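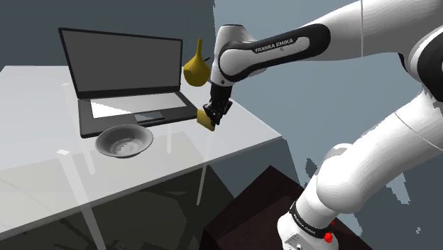 Simulated tabletop cell: arm on its own pedestal, gripper holding a small yellow block over the laptop.

How to budget for a first robot arm
By Lihua Tan
Tuesday, May 5, 2026

Start with the task. Write one sentence that says what gets picked up, where it comes from and where it goes. At Julturar ours was "clear small items off a desk." Everything on the purchase list had to serve that sentence.

Step 1. Build the layout in simulation first. Put in the arm, the table and a few objects of different shapes. We used a bowl, a pear and a laptop along with the block. Move the base until the arm can get to every part of the table you care about. Save that layout, as you will send it to suppliers.

Step 2. List the parts in four groups: arm and controller, gripper and fingers, mounting, and safety. Mounting gets forgotten the most. If the arm stands on a separate pedestal, price the pedestal, the floor anchors and the labor to install them.

Step 3. Ask for itemized quotes. We wrote to Rollach and Maksymiv in April with the same drawing and the same parts list. One quote left out the controller cable and freight, so the totals could not be compared until we asked again.

Step 4. Split the budget. We put 50 percent into the arm and controller and 40 percent into gripper, mounting, safety and installation. The rest stayed unspent as a reserve - do not promise it to anyone before the cell is running.

Step 5. Plan the hours. Our setup took 68 hours of staff time, and almost 40 of those went to the gripper fingers. Put staff time on the same sheet as the hardware.

Step 6. Check lead times before you sign. Our longest was 106 days, for the pedestal. Order the slow items first and keep working in simulation while you wait.

The blank budget sheet is in the Grisavora shared folder, under Planning. Change the percentages in the top row and the other cells will update.

This site uses cookies to remember your settings. Accept all | Manage preferences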